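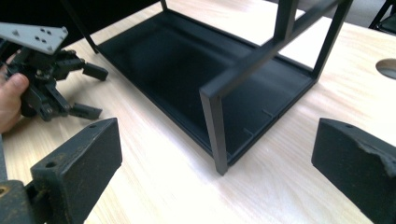 Members have asked whether the small black racks may be placed directly on the tabletops, or whether a mat is required beneath them. The Petmont kitchen wrote that the legs leave marks if the rack is dragged when full, and requested a ruling before the October inventory.

Home > Lists > Shared Kitchens > Archive > Thread
Reading time: 2 min
Filed under: Storage & Pantry

To: Shared Kitchens list
From: Dralstead Facilities Office
Date: 5/5/18
Subject: Re: Countertop racks and dry goods

The office thanks all kitchens that responded to the notice on countertop racks. The earlier message is quoted for reference.

> The Wokeno kitchen has received its two-tier racks and wishes to
> confirm the following before they are put into use.
>
> 1. Are sugar, salt and ground spices to be kept on the upper tier
> or the lower?
> 2. May clear containers remain unlabeled if the contents are
> plainly visible?
> 3. Our cupboard in Room 19 is still full of opened packets. Are
> these to be moved to jars or discarded?

The replies of this office are as follows.

No mat is required. A rack must be emptied before it is moved and must be lifted with both hands, never pulled across the table. Racks should be kept clear of any cable opening in the tabletop.

On the first question, everyday dry goods in jars belong on the upper tier. The lower tier is reserved for items in current use, such as measuring spoons and folded cloths, and is to be cleared and wiped at the end of each session. Jars should be set fully within the raised lip and should not overhang it.

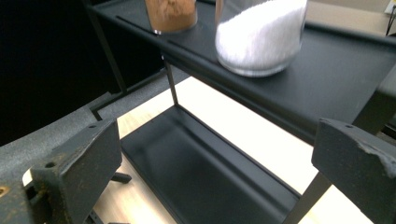

Two-tier rack with jars on the upper shelf.

On the second question, labels are required in every case. Sugar and salt cannot be told apart reliably through glass, and the same applies to cinnamon and cocoa. The label is to give the contents and the date of filling. The Bùi kitchen has offered its printed label sheets to any kitchen that is short of them. Requests should be sent to the list under the subject "Labels."

On the third question, packets still within date may be emptied into clean, dry jars. No jar on a rack is to hold more than 500 grams. All other opened packets are to be discarded.

Kitchens requiring additional jars should complete Form 81 and return it to the Dralstead office. Deliveries are made to the main entrance only, and each kitchen is responsible for carrying its own order upstairs.

Facilities Office, Dralstead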